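Water butts and the shared standpipe: notes for the coming season

The site has moved to the new supply arrangement and the old standpipe by the Trostier gate is now shut off at the main. Plot holders on the lower side should draw from the Mathew Lane tap until the replacement is fitted in April. Pressure there is lower than it was at the old standpipe, and a full can takes noticeably longer. Hoses may be used for filling butts only, not for watering direct, and must be uncoupled afterwards.

With the meter now read monthly, the amount stored on each plot matters more than it did. The notes below cover the three points raised most often at the winter meeting: size, position and cleaning.

Size. A shed roof of 6 square metres collects 6 litres for every millimetre of rain, less whatever is lost to splash and a leaking gutter. A wet spell giving 19 mm will therefore yield up to 114 litres. One standard butt of 200 litres will fill in two such spells, and after that the water goes to waste down the overflow. Two butts linked near the top by a short length of hose are a sensible minimum for a full plot. Those with a greenhouse as well as a shed may find a 1,000 litre tank worth the space, but it will weigh a tonne when full and needs slabs on firm ground, not blocks on soil. Please ask before putting one in, as two of the lower plots lie over the drain.

Position. The tap must clear the top of a can, so the stand should be at least as high as the can you use. Most of the plastic stands sold with butts are too low for a 10 litre can with a long spout. Level the base in both directions before any water goes in. A butt that leans when empty will lean further when full, and the load comes on one edge of the stand.

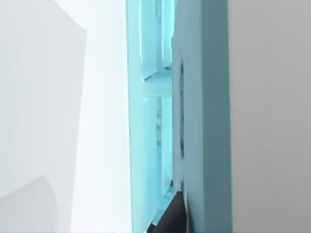 Linking kits differ in the size of hole they need. The Kovow kit takes a wider cutter than the older fittings, and the hole cannot be made smaller once it is drilled. Measure the threaded part of the connector, cut slowly, and trim the burr off with a knife. The washer goes on the inside. Tape on the thread is not needed if the washer is seated flat, and it often makes the leak worse. The link should sit a hand's width below the rim on both butts, at the same height.

Cleaning. Empty each butt once a year, preferably in late winter before sowing starts. Scrub the inside with a stiff brush and plain water, tip out the sludge on to the compost heap, and rinse twice. Check the tap for grit at the same time. Stored water is fine for established plants, but seedlings should have mains water where possible - damping off was a problem in several greenhouses last spring, and old butt water is a likely cause. Keep a lid on. It cuts down the mosquito larvae, keeps leaves out and stops birds and hedgehogs from getting into difficulty.

Gutter brackets are in the store, on the shelf under the netting. There are 11 left. Take what you need and sign the sheet. The downpipe offcuts beside them are free to anyone, but the Dridora diverters are already spoken for and should be left in their box.

The Mathew Lane tap will be turned off in hard frost and the notice on the gate will say so. If you find it dripping, close the stopcock under the round cover, a quarter turn clockwise, and leave the cover in place afterwards.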